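Mackay Sim & Cell Forum > Setup and Troubleshooting > Single Arm Cells

Thread: wrist cam view blocked by held part, mount or grasp?

dristcombe_dan
Quick one before I go to shift. Commissioning the tabletop pick cell in sim before we touch the real one. White arm, black two finger gripper, wrist cam plus a fixed cam off to the side. Picks are fine. Problem is once the arm has hold of the teal hollow part the wrist view is mostly teal. Detector loses half the table and the planner stalls at step 2766 in the log, every run. Anyone moved the cam mount on one of these? Or is it the grasp? Config is Rirari stock, nothing changed except the lift height.

palletjack7
Stock mount? What lift height. Post pics.

dristcombe_dan
Lift is 300 mm. Pics in the setup post further down, give me a minute.

KLindsay
Don't move the mount yet. Everybody moves the mount first and then the hand-eye calibration is junk and they're back here in a week. Check which way the part sits in the fingers.

weldspatter
Disagree with Kenneth. Stock mount is too close in for anything hollow or tall. We shifted ours back in January and never looked back. Recal takes what, a coffee.

KLindsay
Takes a coffee in sim. On the real arm at Zinness it took us a whole shift and a new bracket.

dristcombe_dan
OK here's what I've got.

1. Views with part held

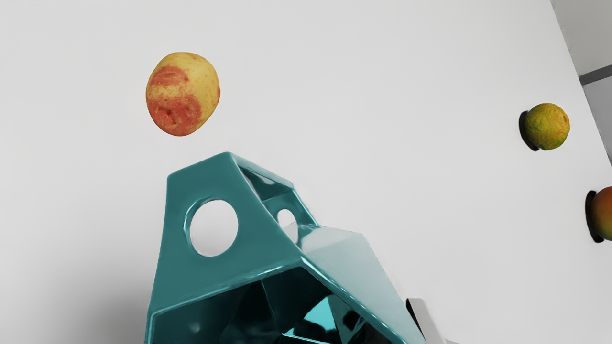
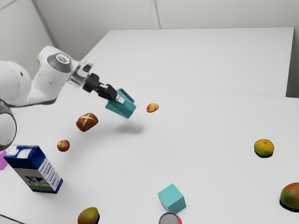

2. Settings as they stand

Gripper: two finger, force limit at default
Lift: 300 mm straight up, then across
Wrist cam: stock bracket, stock tilt
Fixed cam: used for logging only, not feeding the detector
Detector: reruns after every lift
Fail: "target list empty" at 2766, then arm parks

3. Tried so far

Lower lift. Same thing.
Regrasp with the part turned. Bit better, still stalls.
Lighting up and down. no change, didnt expect any

jritchie
Well there's your problem, it's the close up one. Teal takes up the bottom half and it's shiny as anything. You still get the potato and the yellow-green fruit, and a piece of the orangey one at the right edge. So why is the target list EMPTY? Should be short, not empty.

palletjack7
^ this. Occlusion doesn't give you zero. Something is throwing the whole picture out.

weldspatter
Reflections. All those dark facets inside the part, detector goes nuts. Move the cam.

jritchie
Moving the cam won't make it less shiny. Mask the held part.

dristcombe_dan
Jeanie how do you mask it, static polygon?

jritchie
Static is fine if you always grab it the same way. You don't, by the sound of it. Use the held-object mask in the cell file, it follows the gripper pose. Then set the detector to keep going with a partial view. There's a max-blocked setting, stock is low. If the mask covers more than that it drops the picture and you get an empty list. Bet you that's your 2766.

KLindsay
Second that. Also the fixed cam is sat there doing nothing. In your other shot you've got the milk carton, the roll, the teal cube, all of it in the clear. Feed that to the detector while holding and use the wrist cam for the approach only.

weldspatter
Fixed cam gets blocked by the arm as soon as you reach the far side. Been there.

KLindsay
Then fuse both. Not hard.

weldspatter
Not hard he says. Two cams two calibrations, both drift. More stuff to look after on the real cell. One cam in the right place is less work, my opinion, not changing it.

palletjack7
You're both right, depends how often the thing gets knocked. Ours gets knocked.

dristcombe_dan
Back. Found the max-blocked line, was at stock. Raised it and turned the held mask on. 7 runs, all got past 2766. Two of them stopped later on a different error, a place pose out of reach, looks like my table offset. Will start a new thread for that one.

Not touching the mount for now. Sorry weldspatter

weldspatter
You'll be back lol

jritchie
Save the cell file under a new name before you do anything else. The Rirari updater overwrites the stock one, lost mine on 07/05/2021 and had to redo the masks by hand.

dristcombe_dan
Saved. Thx. Does the mask carry over to the real arm or do I redo it?

KLindsay
Carries over if the finger model matches. Check the fingertip length against the real ones with calipers, ours were off and the mask was shy on one side. Pad it a little.

jritchie
And recheck it when you swap pads. Worn pads let the part sit lower.

palletjack7
What's the pad life on those anyway? Ours go fast

KLindsay
Depends on the part. Sharp edges eat them. Start a thread.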